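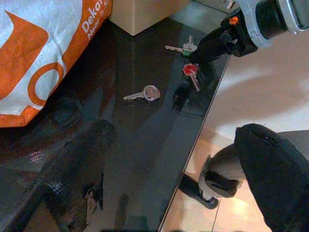

Does the Guseo hand kit come with its own wrist camera, or do you have to buy that separately?

The camera is in the box. What you pay extra for is the second arm bracket, and you only need that if you are running two arms off one controller.

That was the easy part of Leopold's message, so I have put it first. The rest is in line.

Leopold Zürcher wrote:
> We have a quote from Strebel for two Guseo kits at 722 each.
> Before I sign I would like to hear from somebody who has used
> them on small metal parts. The brochure only has cups and foam
> blocks in it. Also, how bad is the setup? Veronika has two
> afternoons free and then she is back on the Cerum job.

Small metal parts are fine as long as they are not lying flat. We have been trying keys on black glass, which is a mean test, and I would say a key with a plastic head is no trouble. A plain one flat on the glass is a different matter. Over 20 tries we got it cleanly 11 times. The rest were mostly the fingertip riding up over the blade and pushing the key along.

Two keys on one ring are easier than one alone, as the ring holds the heads up a little. The drawback is that you can't choose which of them you get.

Shiny surfaces upset the depth reading. The software sees the reflection of the fingers and thinks the table is lower than it is. There is a setting for this under Surface — it is off by default and the manual gives it one line. Turn it on before you do anything else. You still have to set the table height by hand, and again if you move the arm base.

Setup took Brigitta and me 55 minutes for the first arm. The second was slower, since the two wrists came with different firmware and the controller would not take both. Strebel sent the right file the next morning. Ask them to check the versions before they ship. Two afternoons should be enough for Veronika if they do.

The fingertips wear. Ours were smooth at the ends after a few weeks and the grip on bare metal got worse. Spare tips are sold in pairs and I would add a pair per hand to the order.

I haven't used the Pidis hand that Jytte Nørgaard wrote about in June, so I can't compare them. From her message it sounded stronger but too thick in the finger for anything flat.

At 722 I would buy one, try it on your own parts for a week and then decide on the second. Strebel held the price for us when we did it that way, though you should get that in writing.

Annelies Schwaiger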